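Poltisgate Furnished Rentals
Between-tenant safety checklist, with comments
Checked by Kheri Mugo, April

I was given the Pirkov form again. It has boxes for "satisfactory" and not much space for anything else, so my comments are longer than the boxes. Where the agent's sheet and my own findings differ, go by mine.

1. Smoke alarms
Agent's sheet: all working.
Comment: The hall alarm sounds when you press the button. That tests the horn and the battery. It tells me very little about whether the sensor still picks up smoke, and the date stamp inside the cover has been painted over. Replace it. I am not signing for an alarm whose age I can't read.
FAIL

2. Carbon monoxide alarm
Agent's sheet: present.
Comment: Present in a kitchen drawer, in its packaging. Mount it outside the bedrooms and follow the leaflet for height.
FAIL

3. Furniture, labels and tip-over
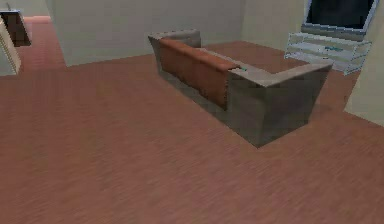
Fire labels come first on my list, and they are the item most often ticked from the doorway. The sheet says "all upholstery labeled." I would like to know who turned anything over to find out. On a big sectional like the gray one with the long orange back cushion, the label could be under any section or inside a cushion cover, and one label on one piece doesn't clear a replacement cushion bought later. Ask Pillai for the purchase papers. Their invoice for 1,099 says "sofa, compliant" and gives no standard, so as far as I'm concerned it proves that somebody paid for a sofa.
HOLD until papers are seen

Tall bookcase, bedroom: strap fitted, but screwed into drywall with no anchor. It came away with one hand. Refit into a stud.
FAIL

4. Outlets and cords
Agent's sheet: satisfactory.
Comment: Outlet tester used throughout. Bedroom outlet by the window shows open ground. The previous report says this was repaired under job 218.

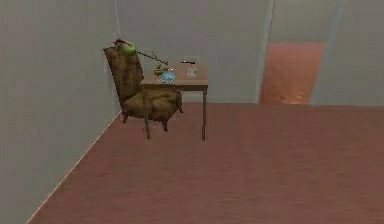
If job 218 was done, it was done to some other outlet. I have asked Ondport for the electrician's worksheet and so far have the cover page. Turn the breaker off and leave it off until somebody licensed has opened the box.
FAIL

Extension cords: one found running under a rug. Removed and left on the counter. Don't put it back.

5. Water heater
Agent's sheet: set to safe temperature.
Comment: "Safe" is not a number. Tap reading to be taken with a thermometer at the next visit, after the heater has been on for an hour. Relief valve has a discharge pipe, correctly pointed down.
PASS on the valve, HOLD on temperature

6. Ways out

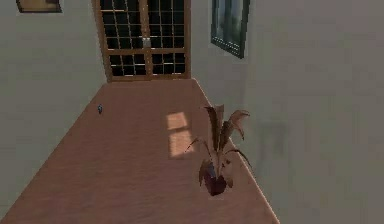
Can a tenant's exit door have a lock that needs a key from the inside?
I won't pass one. Fit a thumb turn, and have the locksmith confirm the local code in writing.

Window opening limiters: 4 fitted, all release by hand. I tried each one twice.
PASS

7. Cost
The owner has been quoted 3,000 for "full safety upgrade." I asked for a breakdown and got a brochure. Nothing on this list needs a package deal. Get separate prices for the electrical work, the alarms and the lock.

Recheck items 1 to 6 before keys are released. Photos of new parts in their boxes will not be accepted as proof of fitting.

K. Mugo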